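沥水盘

第四稿验收规程规定，沥水盘放在白板左半部，长边朝前，盘底与板面之间不垫任何东西。白板有浅色木边，木边不计入有效面积。规程没有说明木边为什么不计入。

检验员在 Jimix 的二号检验室工作，负责家用塑料件。沥水盘由 Stomisitz 供货，型号后缀为 W，即白色。同一批次到货 3,899 件，抽样 17 件。抽样方式写在附录里：先按箱号排序，再按随机数表取箱，每箱取最上层左起第二件。检验员对附录没有意见。

检验的第一项是外观。光源从正上方照下，照度调到 300 勒克斯以上，目测距离不得小于一臂。记录栏分为缩痕、飞边、色差、异物四类，没有第五类。若发现不属于四类的情况，填写“无”，并在背面注明。十一年来，检验员在背面写过的字，加起来不满一页纸。

第二项是槽距。盘内有一排平行的凸棱，棱与棱之间为槽，碟子立在槽里。槽距用塞规检查，通规应能靠自重落到底，止规不应落下。塞规存放在木盒中，木盒存放在抽屉中，抽屉的锁在很久以前坏了，报修单编号仍然有效。

检验员查到第九件时，止规落下去了。

他把塞规取出，擦拭，重新放入第四槽，止规再次落到底，发出很轻的一声。他换到第五槽，止规停在槽口。第三槽也停在槽口。只有第四槽偏宽。他在表格里填上不合格，按规定取同箱第二件复检。第二件的第四槽同样偏宽，第三件也是。

三件都在第四槽偏宽，说明问题不在单件，在模具。模具上对应第四槽的镶件磨损了，或者当初就修过。检验员翻出上一批的记录，第四槽合格，余量很小。再上一批，余量略大。他一直往前翻，翻到一月份的那一批，余量忽然又变小，与现在的趋势不连续。一月份的记录不是他填的。那是他请假的月份。

他请假的原因在请假单上写作“家事”。具体情况是，他母亲的房子要清空。厨房是最后清的。水槽右边有一只沥水盘，也是白色，也有一排凸棱，用了很多年，颜色偏向奶油色，棱根部有水垢。母亲习惯把一只深盘放在固定的一个槽里，从左数第四个。那只深盘比别的盘子厚，放进去时要用一点力。多年之后，那个槽就比别的槽宽。

当时他没有塞规。他用拇指的指甲试过，指甲在别的槽里卡住，在第四槽里能左右移动。他没有记录这个结果，因为没有表格。

他把沥水盘用报纸包好，和深盘放进同一个纸箱，箱上写“厨房，留”。纸箱现在在他家走廊里，没有拆。

检验员回到台前，开始第三项，即配件适配。盘的右侧放配件，红色部件与透明部件为一组，装入前应单独拿起检查，再移到盘上方。规程对左右手的分工有一段说明：主手持件，副手待命，副手不得触碰盘体，以免盘体移位后需要重新定位。这一段他读过很多遍，能背出标点。 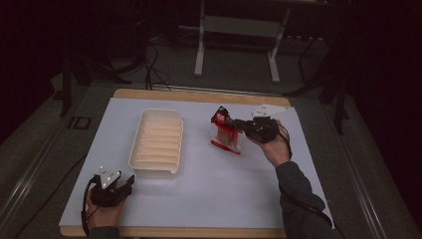
副手待命这一条应该删掉，Tekleab 在修订意见里写道，洗碗的人从来不会让一只手停着，沥水盘在水槽边也从来不是静止的，推一下、挪一下都是正常使用，规程测的是一只没有人用过的盘子。意见附有三条依据，其中两条引用了规程自身的前后矛盾之处，第三条只有一句：“请诸位回家看一看自己的那只。”

检验员是修订意见的会签人之一。他在“同意”与“不同意”之间停留的时间超过了处理一份会签文件的通常时间，随后选择“部分同意”，并按要求说明理由。理由栏限 45 字。他写道：盘体移位确属正常使用，但移位与磨损应分开测量，建议另设一项，测长期单槽受力后的槽宽变化。他数了一遍字数，符合要求。

意见提交后，他继续写不合格报告。报告编号自动生成，日期一栏填 2021年8月24日。问题描述：从左数第四槽槽距超上限，止规通过。影响范围：待定。可能原因：模具镶件磨损。建议措施：通知供方停机，检查镶件，提供镶件更换记录。他在“可能原因”后面加了“或其他”，看了看，又删去。

供方的答复当天下午就到了。Stomisitz 的质量部门认为，第四槽偏宽系有意为之。今年一月，销售方 Skastik 转来一批用户反馈，反映厚盘放不进去，要求至少有一个槽适当加宽。一月份先试了一版，镶件修得不够，槽宽变化小，仍落在公差以内，此后又修了一次，即本批状态。更改通知单早已发出，收件部门为 Jimix 资料室。答复末尾附有更改通知单的扫描件，签收栏有章，无签名。

检验员打电话给资料室。资料室确认收到过这份通知单，归在“待转”一类。待转的期限没有规定。

他要求调阅用户反馈的原文。原文经过汇总，已看不出是谁写的，只剩条目和频次。频次最高的一条是槽太浅，其次是底脚打滑，厚盘放不进去列在很靠后的位置。条目旁边有一句摘录：以前那只用久了有一个槽是松的，新的没有，很不习惯。

他把这句摘录读了两遍。从措辞上看，可能是任何人写的。

按规程，供方已书面通知的设计更改不构成不合格，但须更新图纸后方可放行。图纸更新之前，本批状态为“待处理”，货留在隔离区，箱体贴黄色标签。检验员撤回不合格报告，改填偏差单。偏差单的格式与不合格报告相同，只有标题不同，因此他又把第四槽的数据抄了一遍。

接下来他补测了剩余的样件。第十件，第四槽偏宽，其余合格。第十一件，同上。从第十二件起，他先测第四槽，再测其他槽。规程没有规定测量次序，这样做不违反任何条款。测完最后一件，他把塞规擦净，放回木盒，把木盒放回抽屉，把抽屉推到底。

图纸更新的申请表中有一栏，叫作“特征名称”，要求给新增的加宽槽起一个名字，便于以后在检验记录里引用。供方原来的叫法是“4号槽，特”。设计部门提议叫“宽槽”，理由是直观。会签流转到检验员这里时，这一栏还是空的，系统提示必填，不填不能提交。

他填了“深盘槽”。理由栏写：该槽供厚壁深盘使用，使用者通常固定放置于此。

下班后他回到家，在走廊里找到写着“厨房，留”的纸箱，用钥匙划开胶带。报纸有些潮，字印到了盘沿上，可以擦掉。他把沥水盘放到水槽右边，长边朝前，取出深盘，对准从左数第四个槽，松手。

深盘靠自重落到底。他又等了一会儿，把它拿出来，冲了一遍水，放回去。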